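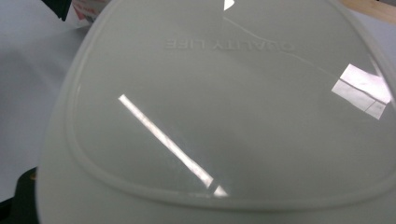
Havton Community Larder and Kitchen
Progress report to the Landix Fund, 7th May

Where we have got to

We are now past the halfway point of the grant and there is a lot to tell you. When we applied, the Larder was a pair of cupboards and a chest freezer in the back of the old chapel hall, open two mornings a month. It now opens every week, the kitchen next door is cooking on the same mornings, and people have started staying on for lunch, which we had hoped for but hadn't dared put in the application!

The Larder has 200 member households. That was the target for the end of the grant, so we have reached it early, and we've kept the joining form to a single side of paper because the long version put people off. Members pay a small fee each visit and choose what they want from the shelves. Quite a few now bring things in as well as taking them home — rhubarb mostly, at this time of year, and a great many eggs.

The kitchen

The kitchen has been the best surprise of the whole project. We have served 4000 portions since we began, counting both the lunches eaten in the hall and the ones taken home in tubs. Soup and a pudding is the usual pattern. The leek and barley is the favourite by a long way, and the lentil one has had a mixed reception (we have changed the spicing and will try again).

Taking food home matters more than we expected. Several members told us they eat better in the evening if there is something ready to warm through, and parents like having a portion put by for the day after. We started with whatever containers people could spare, which meant a lot of hunting about for lids. In March we moved over to our own reusable plastic tubs with matching lids, bought from the equipment line of the budget. Members bring them back at their next visit and they go through the hot wash. Returns have been good and we have only had to reorder lids once.

Each tub now gets a label with the dish, the date it was cooked and the allergens. The labels soak off in warm water, after a miserable first batch that didn't.

Cooking sessions

We promised you four short courses and have run two. The first was batch cooking on one hob and was full within days. The second was bread, led by the bakers at Dvořáček on the high street, who gave their time and their flour and were wonderful with the nervous beginners. Every person on that course went home with a loaf, and some of them have been back to show us what they've made since. The flatbreads were very good.

The third course will be about storing food safely and making the freezer work harder. It was requested by members, and it takes the place of the preserving course in the original plan. We cleared this change with your office by email. Preserving will come back as course four, when the soft fruit is in.

Supply

Most of our surplus food still comes through Cundaner, the wholesaler out by the bypass, and the arrangement has settled down nicely. Deliveries used to turn up at any hour. They now arrive before we open, and we get a list the evening before, so the cooks can plan the soup instead of guessing at it. The thin spot is dairy. We are short of milk and cheese in most weeks and have been topping up from the food budget.

Money

Spending is close to plan. Equipment is slightly over, mostly on account of the second fridge, which had to be replaced and not repaired as we had budgeted. Training is under, as Dvořáček charged us nothing. With your agreement we would like to move the training underspend across to food, to cover the dairy. A full breakdown is attached separately.

What has been harder

The hall is cold until mid-morning and the heating timer is outside our control. We have asked the hall management for an earlier start and are waiting to hear. Storage is tight too. Dry goods are stacked in the corridor on delivery mornings, and we have to keep that route clear, so everything gets moved twice.

We had also hoped to open one evening a month for people who work during the day. We tried it in March and it was quiet. We think the timing was wrong, being too early for anyone coming back on the train, and we want to try a later slot in the summer before giving up on it.

Next steps

Run courses three and four.
Start the later evening opening.
Find a regular source of milk and cheese.
Put up shelving in the side room, once the hall has agreed.
Ask members what they'd like to see on the autumn menu.

We would love you to come and visit on an open morning. Lunch is at half past twelve, and there is usually crumble.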